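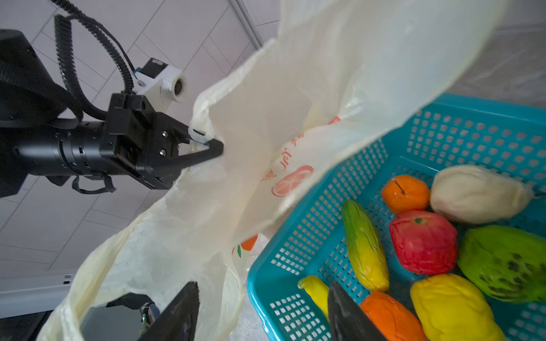

April, 6:40 am

Up before the alarm again. Zunda buzzed me awake at 5:50 because it thinks I sleep "restlessly between 3 and 4." Yes. I know. I was there. Turned the buzz down from 4 to 2 and it still feels like a wasp on the wrist.

Notes before coffee, otherwise I'll forget. Battery at 30 percent this morning, day two. Went to bed with 61. That's a lot for one night with the screen off. Sleep tracking on, blood oxygen on, always-on display off. Will try tonight with the oxygen thing off and see.

Skin under the strap is red again. Same spot, the outside of the bone. The buckle, not the sensor. Switched wrists.

Review is supposed to go up this week and I have four pages of scribbles and no opinion.

8:15

Coffee. Bread gone stale, ate it anyway. Message from Michalis at 7:30, all caps, DID YOU SEE RAREX. Hadn't seen Rarex. Now have. They're showing a new watch, square, thick as a cracker, and the page says "all week battery" without saying what is switched on during the week. No price. One of those spinning pictures where the watch never stops long enough for you to look at the side of it. Michalis wants 500 words on it by noon. I said on what? There's one picture and a slogan. He said write about the slogan.

So, 500 words about a slogan. Fine.

What I'd like to know, for my own sake:
- does it charge on the old Rarex puck or is it a new one AGAIN
- can you swap the strap without the little tool
- is there a speaker
- does the altimeter still go mad in an elevator

None of that on the page. Wrote to their press address. Got the auto reply in under a minute, so somebody's server is awake at least.

11:50

Sent it. 442 words. Michalis wrote back "where are the other 58." Told him they're in the box with the charger. He didn't laugh, or he did and didn't type it. It's up now, he changed my headline to something with "stunning" in it. I never wrote stunning. I have never once in my life called a watch stunning. Asked him to take it out, he said after lunch.

Comments already. First one: "will it work with my phone." Second: the same guy, angrier.

1:20 pm

Walked to the Athanasiadis shop to look at straps. Wanted a plain woven one for the Zunda, twenty-two millimeter, no metal anywhere. They had every color except black and gray. Bought the dark green. The girl at the counter tried it on the watch for me and it went in with a click on one side and not on the other, had to take it out and turn the pin round. Not her fault. Zunda's lugs are a hair off, I'd noticed it with the other strap too and thought I was being fussy. Going in the review.

They have the Prirex ring on display, three sizes on a cord. Tried the middle one. Warm from the lights. It's lighter than I expected and I could imagine forgetting it, which I can't say about any watch I've worn since January. But you can't see the time on a ring. I keep coming back to that. I'd be reviewing a thing I can't look at. The guy next to me asked the shop girl what it does and she said "it knows when you're tired" and he said so does my wife. Put it back.

Stopped for a cheese pie on the way home. Zunda asked if I was doing an outdoor walk. Said yes. It then started the walk from zero, when I was nearly at the door. Every other watch I've had backdates it. So that's another one for the list. Three minutes credited. Thanks.

4:05

Tried to do the heart rate comparison properly. Chest belt, Zunda on the left, old Rarex on the right, looked ridiculous. Stairs in the building, up and down untill I got bored.

Walking: all three agree, more or less.
Stairs: Zunda lags badly. Belt climbs straight away, Zunda thinks about it, then jumps to where the belt was a while ago.
Sitting after: Zunda comes down fine. Old Rarex stuck high, then let go all at once.
With the green strap one hole tighter, Zunda better on the stairs. But then the mark on the wrist. You pick.

The neighbor from the second floor opened her door to see who was running. I said I was working. She looked at both wrists.

Should do it again with the belt wetter, it dropped out twice at the start and I don't trust the first climb. Tomorow. Knees say tomorrow.

5:30

Phone call with Achilleas Zacharopoulos, finally. He's been wearing the Zunda as long as I have and I wanted to know if mine is a dud. His battery is fine. His is FINE. Two full days and then some, he says, and he sleeps in it. Went through the settings one at a time on the phone like two old men reading a fuse box. Difference: I have the weather face on. The one with the little moving clouds. He has the plain one. He said, "you're paying for clouds." Probably right. I like the clouds.

Switched to the plain face at 5:45, battery 19. Will let it run flat so I get a clean start tonight.

He has also given up on the Zunda app for the calendar. Says his reminders arrive on the watch first and on the phone ten minutes later, mine do the opposite. We couldn't work it out. He thinks it's the phone, I think it's the app, neither of us wanted to reinstall anything.

He asked if I'd heard from Rarex. No. He hasn't either. He thinks the thick one is only for the show and a thinner one is coming behind it. He thought that last year as well, and there was no thinner one.

Must send him back his charger. Wrote it on my hand. Hand has chest belt gel on it. Wrote it here: CHARGER.

7:10

Headline still says stunning.

Rarex answered! A real person, two lines. New puck. Of course it's a new puck. No word on the speaker, "more details in the coming weeks." So I own four chargers from that company and the next watch will not sit on any of them. Sent it to Michalis, he wants it added to the piece tonight. Added it. That's the missing 58 words, told him so.

Commenter guy still wants to know about his phone. Answered him. Asked which phone. Silence.

9:30

Zunda died at 8:52 in the middle of the dishes. Charging now on the windowsill. Timed it from flat:
- 15 min: 24
- 30 min: 47
- then I fell asleep on the couch
- full when I looked

So no charging curve, just the first half of one. Do it again properly, set an alarm on something that isn't the watch.

Wrist looks better already with nothing on it. Strange how often I checked it anyway, must've turned my bare arm over five or six times during dinner.

First lines of the review, don't know if they're any good:

"The Zunda is a comfortable watch with an uncomfortable buckle." Meh.

"I've worn it for two weeks and I'd wear it for two more if someone fixed the stairs." Better. Needs explaining, nobody knows what stairs.

Still have to decide about the score. Screen is good. I can read it in the sun, the numbers are big enough without my glasses, the crown turns nicely and doesn't catch on sleeves. Sleep stuff I half believe. The lag bothers me more than the battery does. If the plain face gets me through two nights then the battery part has to be rewritten completly, it's a whole page, so Michalis is going to have to wait a day whether he likes it or not.

Tomorrow:
- stairs again, belt wet first
- oxygen off overnight TONIGHT, set it now before bed
- photo of the lug gap, if the phone will focus that close
- ask Athanasiadis if the ring can be borrowed for a week
- bread
- charger to Achilleas

10:55

Oxygen off. Clouds off. Green strap, loose hole, right wrist. 100 percent. Buzz on 1.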